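Notebook, teleoperation bench – February
Last updated: 16:40

Continued with the snack task on the grey chest of drawers. Urs Ruchti drove the arm in the morning, I took over after lunch. The task is the same as before: pick one package from the top, put it down where the instruction says, go back to the start pose. We have now 642 episodes recorded, and 593 stay after I removed the ones where the operator stopped in the middle.

The foil package is still the most difficult. When it lies flat the fingers slide over it and it only turns. What works better for me is to leave one end a little over the front edge and come from above on that end, slowly, with the wrist already turned before going down. Urs prefers to push it first towards the edge with the closed gripper. I asked him to keep these in a separate folder, the policy will learn to push everything otherwise.
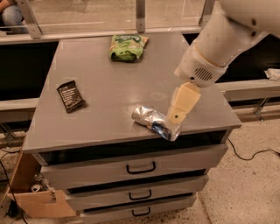

The delay in the remote control was better after I changed the smoothing in Skumon from 100 to 6. The arm follows the hand more directly now, but it also shows every small shaking of the operator. I felt it mostly near the surface, where I want to wait a moment before closing. Maybe a value between is good, I did not try yet.

The chip bag is easy for picking but it changes its shape with each grasp. After many rounds it is not the same object any more. I think we should replace it before each block and write this in the log. The bar is no problem if the fingers are parallel to its short side.

To do:
– write to Pellden about the spare finger pads
– repeat the foil grasps with the left approach
– drawers: not started, the handles need another start pose

Comments (3)

Urs: The pushing ones are in foil_push now. I found two more in the old folder and moved them also.

Kuvska bench: Which smoothing did you use for the 593? We would like to compare with ours.

Reply: All with 100. The ones with 6 begin with the next block.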